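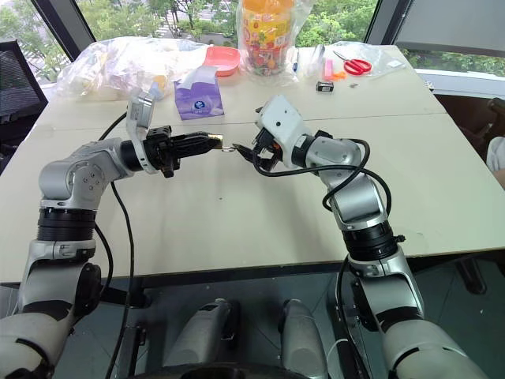
Search this reference Enter a term

Household > Packing and wrapping > Favour table

A favour table is a table set aside for making up small gifts, usually sweets, for guests to take home from a wedding, christening or birthday. The name is used both for the table itself and for the work done at it. It is also called a wrapping table or, in older household books, a sweet table, though that term now more often means a table from which guests serve themselves.

Materials

The sweets are normally bought ready wrapped and kept in a lidded tub until needed. Clear plastic tubs are common, as the colours can be sorted by eye. Other supplies include bags or small boxes, ribbon, labels and a pair of scissors. Tissues are kept within reach for sticky fingers. Gold is the usual colour for foil and trimmings at weddings, and a single gold piece is often added to each bag last.

Layout

Supplies are placed along the far side of the table and the near side is left for working. A pale, plain top is preferred, as small items show up well against it. Tables near a window are favoured for the same reason – matching ribbon under a lamp is difficult. Spare bags are often left in their outer packaging, which keeps them flat and free of dust.

Method

Each favour holds three or four sweets. The bag is filled, closed and tied, and the ribbon is trimmed only when the whole batch is finished. One person can make up roughly 60 in an afternoon.

History

In Fosville the custom grew out of the Sunday wedding lunches held there between the wars. The local writer Horațiu Mihăilă gave it a chapter in his household manual, which advised making 114 favours for a hundred guests – the extra ones were for neighbours and the kitchen. The Elier confectionery works later sold a boxed set with bags and ribbon included.

Related entries
Almond favours
Mok ribbon
Likitov box
Sweet tubs and jars
Tissue paper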